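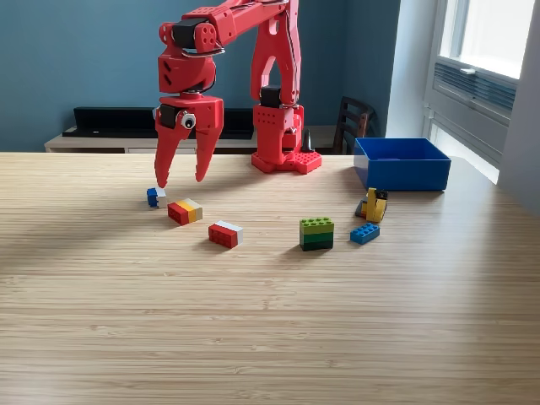

Figure 1. The arm at the demonstration table, with brick pieces on the tabletop and the blue bin at the back right.

4.2 Open-day demonstration

The second evaluation took place during the Trindade open day, on a Thursday in November. Visitors could start a pick-and-place run from a keypad supplied by Voltport. The goal in every run was to move toy brick pieces from the table into the bin. Antunes and Myklebust supervised in turns and logged each grasp attempt.

Sixteen runs were recorded. The time limit was 800 seconds per run, and the policy was the one described in Section 3, with no further training. Layouts were left to the visitors, so the number of pieces and their spacing varied (compare Figures 1 and 2). Stacks lying on their sides were allowed.
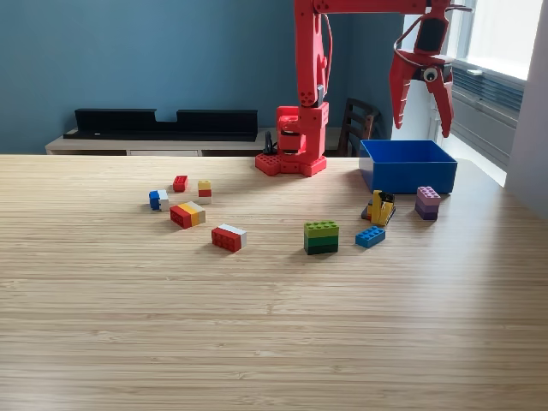 Figure 2. A layout with more pieces. The gripper is open above the right side of the table.

Two runs were stopped by the supervisor and are left out of Table 3. Daylight from the window was not controlled. Bezerra labeled the logs using the Gilleck scheme, and Barbosa checked the labels against the wrist video. Disagreements were settled before the success rates were computed.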